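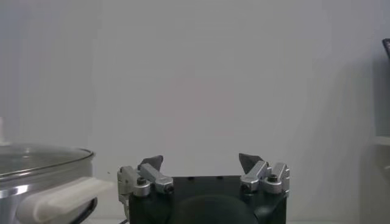
Engelbert Koller reckons I've been oversteaming my buns for years, and that ten minutes is plenty if you leave the lid alone. He put this in a comment under my last post, along with some thoughts on my pleating (thanks, Engelbert!).

So I had another go with the electric steamer, the one with the little knob on the front. I do love it - you can get them going on any old table, well away from the cooker, and the kitchen stays free for everything else. I made the dough in the morning with flour from the mill shop at Clemham and let it prove until it was properly puffy.

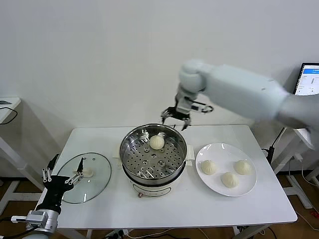 The other thing I've learnt is to give them loads of room. I used to cram them in and they'd all grow into one another, then tear when I pulled them apart. Now I never put more than four in, and I have a big round plate ready beside the steamer before I lift the lid.
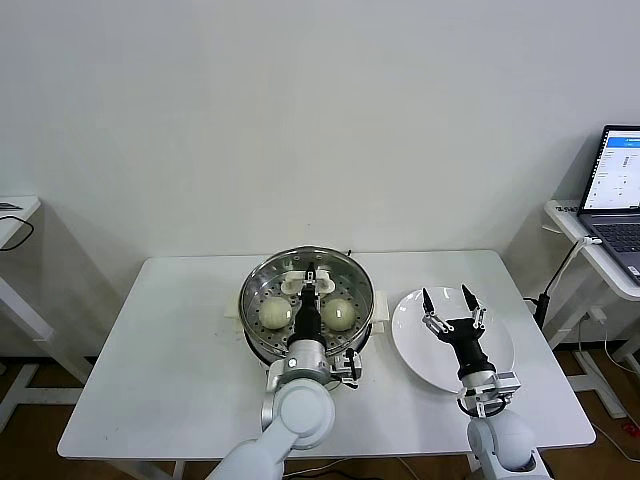

Getting them out is still the fiddly bit, mind. Peter Havlíček swears by wet fingers and a quick twist, but I'm a coward about steam and wait two minutes first. They lift off the holes much more cleanly that way too. Pork and spring onion next, if the butcher's open!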